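4.2 Arbitrating between the two arms

The planner described in Section 4.1 outputs one target pose per arm at each step. In our first version of Jultari the two targets were tracked by separate controllers that shared only a clock. This worked as long as each arm stayed on its own half of the table. It failed when an object stood near the middle, where both arms can reach it and where the elbow of one arm can block the path of the other.

We replaced the separate controllers with a single arbiter that runs at 12 Hz between the planner and the joint-level loops. The arbiter keeps a list of active claims. A claim is a box-shaped region of the workspace, an arm label and an expiry time. An arm must hold a claim on a region before its wrist may enter it. If the other arm already holds an overlapping claim, the request is queued and the arm keeps its current pose with the gripper command unchanged.

Claims are sized from the forearm and wrist links together with the gripper. We initially used the gripper alone, following the earlier Zisis code, and the arbiter then approved motions in which the fingers were clear but the wrist cables were not. Cables are now treated as a fixed margin of 8 cm on the outside of each wrist. The margin is crude, and it rejects some motions that would have been safe.

Figure 3 shows the workspace as the perception module receives it from the head camera. The right gripper is working in front of the purple tissue box while the left gripper is open beside the stacked plates. The right arm covers a large part of the image, and the tipped black cup lies behind it from this viewpoint. Such views are common in our data, so the object tracker cannot treat a missing detection as a removed object. When the projected arm model overlaps the last known position of an object, the tracker freezes that object's pose and marks it as stale. The planner may route around a stale object but may not grasp it.
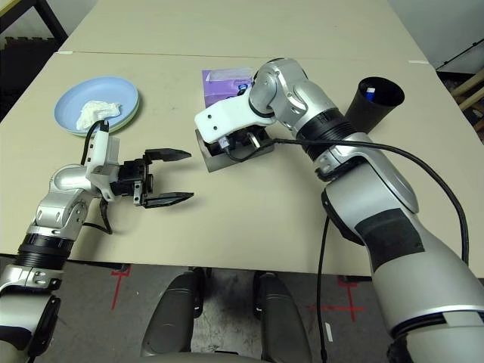

Figure 3. Head camera view of the two-arm workspace.

4.3 Logging and replay

Every claim request is written to the log with the planner step that caused it. The Cotik viewer reads these logs and steps through them next to the camera stream. We replayed 134 logged episodes through the arbiter offline, changing only the claim expiry time. Short expiry times caused the arms to trade the middle region back and forth without finishing a grasp. Long ones left an arm waiting after the other had moved away. We settled on a fixed expiry with early release when the wrist leaves the region.

Replay does not model contact, so it cannot tell us whether a delayed grasp would have held.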